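Buying a comic should mean getting a file

Tanner Bélanger
21 Oct 2026

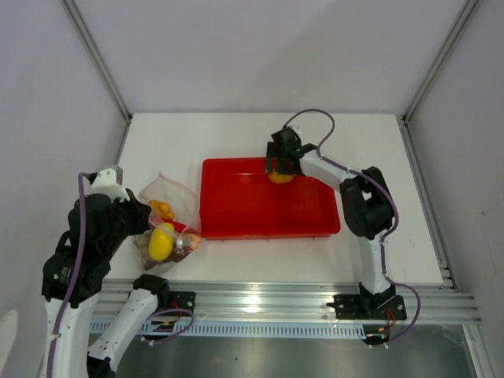

A red tray on a white tabletop, with a small yellow object near one corner.

Druvix closes its comics shop in September next year. Purchases stay readable in the app until then, after which the app stops signing in. The notice to customers calls this a change of service. For anyone who paid for single issues at full cover price, it is the loss of the goods.

I have used the Druvix reader on a tablet for six years and have few complaints about it as software. Pages load quickly. The panel view handles most layouts, though it fails on double-page spreads where the reading order crosses the gutter. It keeps its place between devices. My objection is to the storage format. Each issue is saved as a set of encrypted page tiles, and the key is fetched from a server when the issue is opened. Offline reading works by holding that key for a limited period. When the server goes, a tablet full of downloaded comics is a tablet full of noise.

The usual defence is that publishers insist on it. Some do. Giannakopoulos, a small press that sells through its own site, does not, and its catalogue overlaps with the Druvix one. The same issue of Stullamdale costs the same in both places. From the press it arrives as a plain archive of page images, numbered in order, with a text file giving the credits. Any reader program made in the past twenty years will open it. I have moved my copies across three machines without asking anyone's permission.

There is a fair case on the other side. Plain archives are easy to copy, and a title with a print run of 900 cannot afford to lose many sales. I doubt that locked tiles prevent this. Scans of printed issues appear whatever the digital edition does, and they are often sharper than the tiles, which Druvix compresses hard enough to leave visible blocks in flat colour. The lock mainly affects people who have paid.

Subscription is a separate matter. If I pay monthly for access to a library, I expect access to end when I stop paying or when the library shuts. The terms are plain and the price reflects them. The trouble starts with a button marked "Buy" at the price of a paper copy, placed above terms that describe a licence the seller can withdraw. Either the word or the terms should change.

Three rules would cover most of it. A shop that sells single issues should provide a plain download, at the resolution shown in the reader, from the day of sale. A shop that cannot do this should label the sale as a rental and price it accordingly. A shop that closes should release unlocked copies before the servers are switched off, and should settle that with its publishers when the contracts are signed, while it still has staff to do so.

Skustarell already does the first of these for about half its list, with a small mark beside each title that can be downloaded. It is a dull feature and takes up very little of the page. I now check for it before I look at the price.

Druvix has offered customers a credit of £5 towards its prose store, which uses the same lock.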